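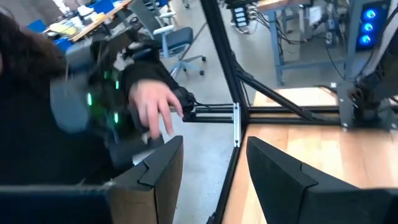
4. Bracelet wear and the movement of glass beads

24/06/2026 | Katbridge Bead Study Group
Last updated: same day as posting

The most exciting part of the Uston collection is how much the beads can tell us about the way they were worn. We looked at 300 glass beads from threaded bracelets, all bought new from the Ocampo workshop in March and given to wearers in Uston and Pestwood. Each bead was weighed, and the rim of its hole was checked under a lens before and after 100 days of wear.

Wear was far from even! Beads next to the clasp had lost their sharp rims almost completely, while those at the middle of the chain (where we had expected the most knocking) often looked fresh from the flame. We think the clasp end hangs lowest on most wrists and takes the bumps from desks and door frames. Wearers who used rubber stoppers had much less damage, and they also told us that their beads stayed in the order they had chosen, a point several of them cared about a great deal.

Fit matters too. The back of the hand and the wrist can carry things a good deal bulkier than a bracelet, such as the strapped-on tracking device in Figure 4, but a loose chain behaves quite differently from anything held by a strap. It turns, slides and bunches, and the beads rub against their neighbours the whole time.

We then compared our results with the Katbridge sales ledger, which lists 1614 beads sent back for repair. Nearly 700 of these were chipped at the hole, and the notes beside them are a joy to read. Silver cores were rare in that group. Section 5 takes up the cored beads on their own, including the two foil designs left out of the counts given earlier.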